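We finally picked the kitchen floor

I have been putting off writing about the kitchen because there was nothing to report. Now there is. The floor is chosen, the deposit is paid, and the old vinyl comes up in March.

When we bought the house in Eltport, the kitchen was the one room we agreed to leave alone for a while. It worked. The stove lit, the drawers mostly closed. Then the dishwasher leaked under the cabinets and the vinyl started lifting by the back door, and we kept tripping on it.

Our budget for the floor was $2,000, including labor. I got two quotes. The first came in well over that before anyone had looked at what was under the vinyl. The second was from Tavares, a small tile shop out past the rail yard, and it was Teresa Paiva who came to measure. She pulled up a corner by the door, pushed a screwdriver into the subfloor, and told me one sheet of plywood would have to go. She put that in the quote as its own line, and I appreciated it.
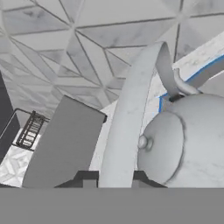
Choosing the tile took longer than finding someone to lay it. I went in wanting plain squares, in a color that hides crumbs. My husband wanted something with a pattern. We went back and forth for most of the winter and had samples leaning against the toaster the whole time. Marble in big triangles, pale gray and white with thin dark grout lines meeting in star shapes, was his favorite by a long way. I like the look of it too. But Teresa said all those angled cuts would add a lot of labor, and real marble stains if you leave lemon juice or wine on it. We leave everything on it.

We settled on a matte porcelain called Gelgate, in a warm gray, 19 square yards of it with the pantry and back hall included. It will be laid in a simple offset. The grout is one shade darker than the tile. My husband gets his pattern in the downstairs bathroom, whenever we get to that.

The work should take up to 2 weeks, counting the time for the leveling layer to set. The fridge is going in the dining room and we will be cooking on a hot plate. I have already started eating down the freezer, so dinner has been odd lately — last night was peas, dumplings and half a meatloaf.

If you have lived with matte porcelain for a few years, let me know what you mop it with. The shop sells a sealer for the grout and I haven't decided whether to buy it.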